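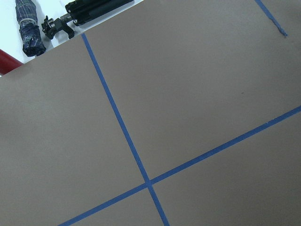 Nasrin Yazdani had a pot of cardamom rice pudding on the stove when I got to Skunville on Thursday, and she wouldn't hear a word about interviews until I'd eaten a bowl of it (I had two, and I'd have gladly had more).

"My aunt made it with 6 pods and I use five," she told me, "and she would still notice!"

She has been cooking desserts at Vrettos for three winters now, and the pudding is the one people call ahead for. On a busy night in March the kitchen sent out 102 bowls, which she still sounds a little amazed by.

I asked what home cooks get wrong, and she was kind about it. "They walk away. You have to stand there and stir, and put the radio on if you're bored. And take it off while it's still looser than you want, it keeps thickening in the bowl."

She likes it with pistachios and a spoonful of sour cherry jam, and for breakfast she eats it cold, straight from the fridge.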